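# The Long-Handled Comeback

I have owned vacuums. I've owned the big one that took up half a closet, the stick one with the sad little battery, and a handheld I bought at midnight and regretted by breakfast. And this fall, after all of that, the thing I reach for most days is a broom with purple bristles and a dustpan on a stick.

It started in September, when I moved into a ground-floor place in Rutelau with polished white tile from wall to wall. I loved that floor when I signed the lease (so shiny! so bright!). Then I lived on it for a day. White tile shows you everything. A gum wrapper on carpet can go unnoticed for a week, but drop one on a glossy white square and it practically waves at you from the doorway. Paper is my personal downfall. I tear open mail standing up, I crumple receipts, I miss the trash, and by evening the middle of the room looks like somebody held a very small parade.

The vacuum hated it. Light paper went skating ahead of the nozzle, and the bigger wads jammed in the hose, so I'd end up on my knees with a chopstick. I went down to Zuvside, the hardware place by the bus depot, to buy a new hose, and I came home with a sweeping set instead.

The dustpan is beige with a black rubber front edge, and that rubber is the whole reason I'm writing about it. On tile you have grout lines, and a hard plastic lip bridges right over them and leaves a gap for all your crumbs to slide under. Rubber bends a little and sits down into things. I'd never once thought about this in my life, and now I check the lip on every dustpan I meet, including other people's.
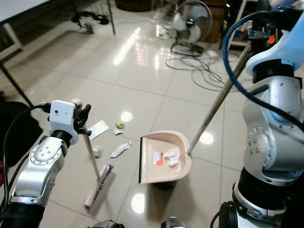 A reader in a drafty old house wrote to tell me I was wasting my breath on the dustpan, and that a broom lives or dies by its bristles. Hers have to be stiff, she said, or the grit just rolls over in bed and goes back to sleep. She's convinced that soft brooms are sold to people who don't have kids.

Fair enough, but I think it depends on your floor! Stiff bristles are great on concrete and porches. On slick tile they can be too springy, and you flick a paper ball clear across the room when all you wanted was to nudge it. What I like is something in the middle, with enough give that you can lean on it a bit. Short strokes, too. I grew up making these grand sweeping arcs like I was rowing a boat, and all that does is send your litter on vacation under the furniture.

The under-the-furniture problem is real at my place, by the way. I have a fan on a stand and more cables on the floor than I'd like to admit, and cables are where sweeping goes to die. You can't push a broom over them without dragging half the pile back out. So I've started picking them up and draping them over a chair before I begin, and it takes less time than swearing at them did.

The other thing I changed was where I begin. I used to start by the door and herd everything into the middle, then carry the pan back and forth to the kitchen, shedding bits the whole way. Now I bring the trash can out to the mess. A plain round one, open on top, nothing to step on and nothing to lift. I park it behind where I'm working and the full pan only has to travel a couple of feet. 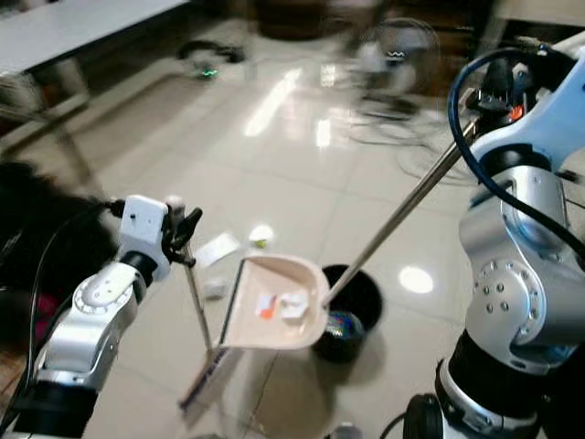
If you go the open-bin route, get the smallest bags that fit and fold a good cuff over the rim. I use the Stiltetti ones, which come 13 to a roll for reasons I can't begin to guess, and they hold on fine as long as you don't drop things in from shoulder height. I have dropped things in from shoulder height. The bag goes down, the rim comes loose, and you're reaching into the bottom for it with your nice sleeve.

Now, technique with the pan itself. Keep the handle fairly upright and bring the litter to the lip, then tip the pan back before you move it. I spent years chasing a pile around with the pan in one hand and the brush in the other, both of them moving, and it's like trying to shake hands with somebody on a treadmill. Hold one still. Let the brush do the walking. For the last thin line of dust, the one that always stays behind, back the pan up an inch and sweep again, and if it's still there after that, get a damp paper towel and call it a day.

Flat paper is its own special misery. A sheet lying flush on shiny tile will cling there while the bristles slide right over it. I just bend down and pick it up, and I'm at peace with that. Crumple it first if you want the satisfaction of sweeping it.

My whole routine now takes about 4 minutes. I do it after dinner, while the kettle's on, and I've stopped thinking of it as cleaning. The big clean happens every 3 weeks or so, when I fold up the table, roll up the floor mat, and go after the edges by the cabinet where the fluff collects. Folding furniture is a gift to anybody who sweeps. You can clear half a room by yourself without scratching a thing.

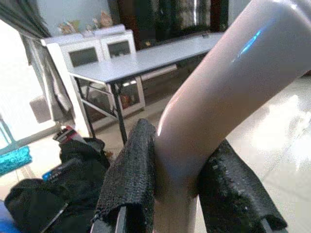 Another letter came from someone who folds nothing and moves nothing, and who wanted it on record that her baseboards are perfectly happy. She sweeps what she can see and mops when company's coming. Life's too short to empty a room for dust, she wrote, and she's kept house that way through four apartments.

I read that one twice and felt very seen. I'm not sure I'd bother with the edges myself if the light in my front room weren't so strong. The window side gets this low sun in the morning, and every speck throws a shadow the size of a raisin. I did hang a heavier curtain, a nice gray one from Þórarinsdóttir, and I won't pretend it was purely for the looks.

The brush needs cleaning as well, which I'd somehow never considered. Hair winds itself in at the base of the bristles, and threads, and bits of tape. I comb mine out with an old fork over the bin, give it a swish in soapy water, and hang it up to dry. Don't stand it on its bristles in the corner! They'll take a curl and you'll be sweeping sideways by spring.

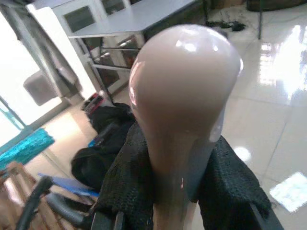

Can you use the same broom in the kitchen and on the patio?

It's better to keep two. Outdoor grit stays in the bristles and can scratch a polished floor, so leave the old, stiff broom by the back door and save the softer one for inside.

I keep my indoor set on a hook inside the closet where the big vacuum used to be. The vacuum has gone to my sister's, and she has wall-to-wall carpet and is thrilled with it.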